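Breststead repair library puts its cable stock in order

2023-02-19

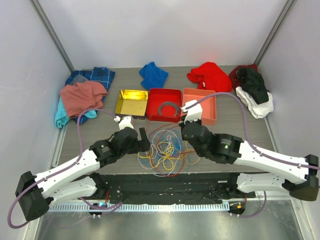

Wire awaiting sorting in front of the gold tin, the red box and the salmon-pink box. A coil of dark grey cable is already in the red box.

The repair library at Breststead has begun re-sorting its entire stock of loose wire and cable, a job last done before the move to the Ansah building. The stock register lists 3,667 items, of which 552 are lengths of wire or cable. Work started with the thin single-strand wire, the type most often asked for at the bench and the hardest to find in usable lengths.

The method is simple. Wire is spread on a table, freed strand by strand, and wound into rings by hand. Each ring is tied in two places with cotton tape. Rings then go into open containers, with thin wire kept apart from sheathed cable. Pieces shorter than 18 centimetres are put aside for scrap.

Colour is the second division. Yellow, white, red and blue are to be stored separately once untangled. Kwesi Quansah, who keeps the register, said the blue wire takes longest. "It is finer than the rest and works its way under everything. If you pull it, it kinks, and a kinked length goes down a grade."

Cloths are being sorted in the same round. The library lends them out with tool sets, as padding and for wiping down, and they come back in no particular order. Plaid and plain cloths will be folded to one size and shelved by weight. Maroon and other dark cloths are to be kept for oily work - the paler ones show marks that do not wash out.

Lids will not be fitted to the containers. A trial with lidded tubs in December was dropped after borrowers left them stacked unopened and took new wire from the Durmont reels instead. The reels are meant for lengths over five metres and cost the library more to replace.

Gemma Mancuso, who runs the lending desk, said borrowing will continue during the work, apart from wire lengths still on the sorting list. Requests for those can be left at the desk with the colour and the length needed. The desk handled 1,174 loans last year.

Labels will follow when the last of the wire has been wound. They will carry the colour, the shortest length in the container and the shelf number. The Noria branch keeps its own stock and is not affected.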